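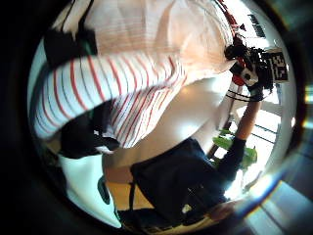
遅刻した。バスが橋の手前で止まって、動かなくて、降りて走った。階段も走った。ドアを開けたらベアトリス・カルデイラがもう手首のバンドを巻き終わっていて、こっちを見ずに言った。

「マーカー、先に見せて」

挨拶はなし。鞄を床に放って、把持具を棚から取って、ボタンを押す。起動音。画面に緑。よし。カメラの前に紙の白黒を出す。もうちょっと右。右ってどっちの右。わたしの右。はい。認識。

「遅い」

「バスが」

「バスは知らない。今日で締めるんだから」

知ってる。昨日の夜に連絡が来た。件名だけのメール。Porivport分、本日中に残り300。本文は空。送り主はZundettiの進行係で、この人のメールはいつも本文が空だ。用件が件名に入りきる人生。うらやましい。

壁のホワイトボードに誰かが書いた日付がある。2024年4月12日、締め。その下に、タオル100、カップ100、残りは靴下とか。「とか」ってなんだ。ベアトリスに聞いたら、とかはとかでしょ、と返ってきた。

始める。

タオルを台に落とす。投げる、じゃなくて落とす。きれいに広げて置くとだめで、毎回ちがうふうにくしゃっとなっていないと受け付けてもらえない。最初の週、わたしは几帳面に同じ山を作っていて、全部戻された。戻された理由の欄に「初期状態の多様性」と書いてあった。多様性。タオルの。

落とす。録画開始。把持具の口を開いて、角を探す。角、角、角。つまむ。持ち上げる。もう片方の角。両手。引っぱる、ふわっと、台に敷く。手前から奥へ。もう一回、横。終わり。録画停止。親指が痛い。

次。

落とす。開始。角。

これをやっていると、角を探しているときの自分の目が変なところを見ていることに気づく。タオルの角って見て分かるものだと思っていたのに、つまむ直前は見ていない。布がどっちへ逃げるか、そっちを感じてる。でも手袋と金属の爪ごしだから感じられるわけもなくて、じゃあ何で分かるんだろう。分からないまま手が出る。で、合ってる。たまに合ってない。合ってないのも録る。合ってないやつのほうが後で使うと前に言われた。

「手、速すぎ」

「急げって言ったじゃん」

「急いで、ゆっくりやるの」

ベアトリスはそういうことを真顔で言う。言いながら自分の台でカップを動かしている。カップを皿にのせる。皿から下ろす。取っ手を向こうへ回す。持ちかえる。あの人の動きは音がしない。わたしがやるとカチャカチャ鳴る。

ベアトリスは左利きで、わたしは右利きで、それでふたり組になっている。選ばれたときそう言われた。腕を見こまれたんじゃなくて、利き手の都合。まあいい。時給は同じだ。

途中で追跡が飛んだ。画面が赤。手が宙に浮いたまま固まって、画面の中では手首だけ天井へ飛んでいっている。

「飛んだ」

「窓。光ってる」

日が回ってきたのだ。この部屋は窓が大きくて、昼前になると白い壁まで光って、カメラがなにも見えなくなる。ブラインドは壊れている。直してくれと書いた紙がブラインドの紐に結んであって、その紙がもう日に焼けてる。台をずらす。足で押す。床が鳴る。配線がひっかかって、ベアトリスがしゃがんで外す。腕の黒い線が肘のところで輪になって、ぶらぶらして、わたしのとからんで、しばらくふたりで知恵の輪みたいになっていた。

「動かないで」

「動いてない」

「息してるでしょ、それで動く」

ほどけた。もう一回、マーカー。わたしの右。認識。緑。

飛んだぶんは捨て。捨てる時は理由を選ぶ。「光」を選ぶ。理由の一覧には「光」「ケーブル」「操作者」「その他」があって、わたしは「操作者」を選ぶのがきらいだ。ベアトリスは平気で押す。自分がやったんだから自分でしょ、と言う。わたしは困ると「その他」にする。たぶんZundettiのどこかに、わたしの「その他」ばっかり集まったグラフがある。

タオル。落とす。開始。

Ellenのことを書いておく。書いておくというか、考えてしまうので。

Ellenは、これを食べるやつだ。わたしたちの録ったのを全部食べて、覚えて、そのうち自分の腕でやる。名前の由来は知らない。一度だけ聞いたら、前の担当がつけた、とだけ。前の担当が誰かも知らない。Ellenは隣の建物にいて、会ったのは見学の日の一回きり。白っぽい腕だった。台の前で止まっていた。電源が入ってるのか入ってないのか分からなくて、なんとなく会釈してしまって、案内の人に見られた。恥ずかしかった。

あのときのEllenはタオルがだめだった。角をつまむところまではいく。つまんで、持ち上げて、もう一個の角へ行くはずが、そこで行くのをやめる。持ち上げたままじっとしている。なにか思い出そうとしてるみたいに。で、ぽとんと落とす。また同じ角へ行く。持ち上げる。じっとする。ぽとん。

案内の人は、例が足りないんです、と言った。

例。わたしたちのことだ。

昼。パンを立って食べた。ベアトリスは座って食べた。バンドは外さない、巻きなおすと位置がずれて、また合わせるところからになる。だからふたりとも手首に黒いのを巻いたまま食べる。わたしはパンくずをバンドの隙間に落として、それが午後じゅうちくちくすることになる。

「終わったらどうすんの」とわたし。

「なにが」

「この仕事」

「川下のほう。Janevskiが人を探してる」

Janevskiは把持具を作っているところで、わたしたちがいま握っているのもそこのだ。握りのところに名前が彫ってあったはずが、手の脂ですり減って、わたしのはもう頭のところしか読めない。

「作るほう?」

「試すほう。握って、痛いところを言うんだって」

「それ、いい仕事だね」

「いま言えることいっぱいある」

親指の付け根、と同時に言って、ふたりで笑った。この日笑ったのはたぶんここだけ。

あんたは、と聞かれなかったので、言わなかった。決まってなかったし。

午後。光が台から外れて、やりやすくなる。かわりに眠い。タオル、タオル、タオル。画面の隅の数字が増えていくのを見ないようにする。見ると手が数字に合わせて動きだす。そういうのは分かるらしい。動きが揃うと戻ってくる。わたしたちは急ぎながら、急いでない人のふりをして、揃ってない手を作らないといけない。疲れる。ふりって疲れる。

で、連絡が来た。件名。

右手担当、終端に余分な動作あり、要確認。

右手担当ってわたしだ。

「余分ってなに」

「見せて」

再生した。カメラは把持具についてるから、映るのは布と爪の先だけで、わたしはほとんどいない。なのに自分だとすごく分かる。変なもんだ。角をつまむ。敷く。折る。もう一回折る。それから、爪の背中のところで、布の真ん中を、とん、とやっている。

「これ」

「これか」

「毎回やってる」

「やってない」

次を再生。とん。次。とん。その次のは失敗したやつで、折り目がぐしゃっとなってるのに、とん。終わってないのに、とん。

「やってるね」

やってた。以外とはっきりやってた。

知らなかった。でも見たとたん、どこから来たか分かった。叔母だ。叔母は旅館の裏で洗い物をたたむ人で、わたしは学校のあとそこに預けられていて、することがないのでずっと見ていた。叔母はタオルをたたむと真ん中を手のひらでとん、とやった。はい次、みたいに。空気を抜いてるのかと聞いたら、え、なにが、と言われた。叔母も知らなかったのだ。それがわたしに来て、わたしも知らなくて、それで今。

「叔母のだ」

「おばさん?」

「癖。叔母の」

ベアトリスは画面をもう一回戻して、とん、を見た。それから、わたしの手を見た。黒い手袋と、金属の口と、線。

「おばさん、Ellenに入っちゃったね」

「やめて」

「最初の週から?」

「……たぶん最初から」

じゃあもう、ずいぶん入っている。今日止めたって入ってる。

返事を書かないといけない。進行係のメールは本文が空だけど、こっちは本文を書かないといけない決まりだ。わたしは立ったまま打った。確認しました。無意識の動作です。以後なくします。送った。打ち間違えて「無意識の動物です」になってたことに送ってから気づいた。もう遅い。直しのメールを出すほどでもない、と思って、出さなかった。

以後なくします。

なくすのが、むずかしい。

録画開始。角。敷く。折る。折る。止める。手を止める。とんの手前で止める。すると手がなんか、宙で迷う。とん、をしないかわりに、ふるえるみたいなのが入る。録画停止。見る。とんより変。

「気持ち悪い」とベアトリス。

「分かってる」

「くしゃみ我慢してる人みたい」

「分かってるって」

もう一回。こんどは折ってすぐ手を引く。引くのが速すぎて布がついてくる。折ったのが開く。もう一回。引くのをゆっくり。するとゆっくり引くことばかり考えて、折るのが雑。もう一回。もう一回。時間だけ減る。窓のむこうが少し黄色くなってきた。

叔母の手をこんなに考えたのは葬式のとき以来だった。葬式のときより考えたかもしれない。

手のひらが厚い人だった。洗剤で荒れて、冬は指の節が切れて、そこにテープを巻いていた。テープがタオルにひっかかるから外す、外すと血がつくからまた巻く。ずっとやってた。わたしが手伝うと言うと、角だけ揃えときな、と言う。角だけ揃えて渡すと、たたむのは叔母。とん、も叔母。わたしはとんをやらせてもらえなかった。やらせてもらえなかったくせに、持ってきてる。

最後に会ったのが夏の終わりで、そのときには叔母はもうたたむものがなくて、それでも膝かけをたたんで、広げて、またたたんでいた。とん、はどうだったろう。見てない。見てればよかった。見てるとか思わないでしょ、そんなの。

「交代」

ベアトリスがわたしの台に来た。

「え」

「あたしがタオルやる。あんたカップ。カップならとんってしないでしょ」

「左手のタオルってもう足りてるんじゃ」

「余って怒られたことない」

それで交代した。割り当てを勝手に替えるのは本当はだめだ。でも件名で怒られるだけだ。

カップ。カップは叔母と関係がない。皿にのせる。下ろす。取っ手を回す。カチャ。鳴る。ベアトリスみたいに静かにはいかない。口の開きをちょっと広めにして、近づいて、閉じる、閉じきる前に持ち上げはじめる。これだ。ベアトリスはこれをやってる。閉じてから上げるんじゃなくて、閉じながら上げてる。横目で見てたのが、いま分かった。やってみる。鳴らない。やった。次は鳴る。次は鳴らない。

あ。

いまのはベアトリスのだ。

わたしの右手がベアトリスの左手をやってる。こうやって移るのか。だったらとんのことも、気にしてもしょうがないような、いや、よけい気になるような。考えてたらカップを倒した。転がって、台から落ちて、床。割れなかった。録画、回ったまま。

理由。指が「その他」へ行って、戻って、「操作者」を押した。

「押した?」見てたらしい。

「押した」

「えらい」

隣でタオルが落ちて、開いて、折られていく。ベアトリスのたたみ方はわたしと順番が逆で、横が先。折り終わると、なにもしないでぱっと離す。気持ちいいくらい未練がない。誰から習ったのって聞いたら、動画、だって。

部屋が暗くなる前に、カップが100いった。画面が勝手に次の項目へ変わって、それで分かった。タオルもそのあといった。ベアトリスが、いった、とだけ言って肩を回した。ごきっと音。

残り、靴下とか。

靴下は早い。丸めるだけだから。早いけど、左右の見分けでもめた。これとこれは組か。組でしょ。色がちがう。洗濯で落ちただけ。いや柄がちがう。ふたりで窓のほうへ持っていって、残りの光に透かした。組じゃなかった。じゃあ組じゃないのを組じゃないって分けるのも例になるね、と言って、それも録った。「とか」はこれのことかもしれない。

その録画を最後に、終わった。

終わったといっても、なにも鳴らない。画面の棒が右端まで行って、送信中、と出て、なかなか進まない。ここの回線は夕方に遅い。わたしたちはバンドを外して、手首の白くふやけたところをこすって、パンくずをはらって、待った。待ってるあいだベアトリスは線を巻いた。八の字に巻く。わたしは丸く巻くから、いつもあとで巻きなおされる。今日は最初からやらなかった。

「ねえ」とベアトリス。

「ん」

「あのとん、消されると思う?」

「終端で切るって。切るのは簡単だって」

「全部?」

「さあ」

「手前のもあるでしょ」

「手前?」

「あんた、とんってやる前、ちょっと手が軽くなるの。折る終わりのほう。もうとんに行こうとしてる。あれは切れないよ、折ってる途中だもん」

そんなとこまで見てたのか、と思った。言わなかった。送信中。送信中。

送信完了。

鞄を拾った。靴でだれかが踏んだあとがついていて、だれかって、わたしかベアトリスしかいない。電気を消す。鍵はベアトリス。階段で、じゃ、と言われて、じゃ、と返した。それだけ。もっとなんかあるだろうと思いながらバス停まで歩いて、バスは来た。帰りは橋で止まらなかった。

それから夏じゅう、わたしはべつの仕事をしていた。市場の伝票。手を使うけど、だれも録らない。

九月に件名が来た。

Ellen公開、協力者各位、隣棟一階。

本文は空だった。あの人まだいるんだ。行くか迷って、行った。伝票のほうは腹が痛いことにした。

人がけっこういた。知らない人ばっかりで、飲み物の紙コップを持ってる。ベアトリスを探した。いない。いないか、と思ったら一番前にいた。髪を切ってた。親指の付け根にテープを貼っていた。

「痛いとこ、言ってる?」

「言いすぎて嫌われてる」

よかった。

Ellenは台の前にいた。前と同じ、白っぽい腕。だれかがタオルを落とした。あ、落とし方がうまい、と思った。くしゃっといい感じの山。Ellenが動いて、角へ行った。つまむ。持ち上げる。

止まった。

うわ、と思った。まわりも静かになった。また思い出そうとしてる。ベアトリスの肘がわたしの腕に当たって、当たったまま。わたしは自分の手が、右手が、コートのポケットの中でもう一個の角へ行こうとしてるのに気づいた。そっち。そっちだよ。逃げるほう。

行った。

角をつまんだ。両手。引っぱって、敷いた。ちょっと曲がってたけど敷いた。横から折った。ベアトリスのだ。ベアトリスが鼻をすん、と鳴らした。次に手前から奥。そっちはわたしの。ごちゃまぜで、それでも折れてく。最後の折り目に布がおりて、爪が離れるところで、

軽くなった。

すっと、ちょっとだけ。言われてなかったら見えなかったと思う。折る終わりのほうで手首がもう浮きかけて、次のなにかへ行こうとして、でも次のなにかは切ってあるから、ない。爪が布の真ん中の上で、なにもしないで、一拍いた。それから戻っていった。

拍手が出た。わたしは拍手が遅れた。

隣で背広の人が、最後のあの間はなんですかね、と案内の人に聞いていた。案内の人は、収束を待っているんだと思います、とか、そういうことを答えた。

「言えば」とベアトリス。

「なにを」

「おばさんですって」

言わなかった。言ったらたぶん件名が来る。終端の余分な停止、要確認。

見学が終わって、みんなが紙コップを捨てに行って、台の前が空いた。タオルはたたまれたまま置いてあった。ちょっとふくらんでる。空気が入ってるんだ、やっぱり。さわらないでくださいの札があったけど、案内の人は背広の人と話しこんでいて、Ellenは端に戻って止まっていて、ベアトリスは見張りみたいに入口のほうを向いてくれた。

手を出した。手袋なし、爪なし。

とん。

思ったよりいい音がして、案内の人が振り向いた。すみません、と言って、ベアトリスに袖を引かれて、走って出た。

外に出てもまだ走ってた。ベアトリスのバスがもう来ていて、あの人はなにか叫びながら乗った。たぶん、操作者、って言った。

わたしのバスはそのつぎで、橋の手前でまた止まった。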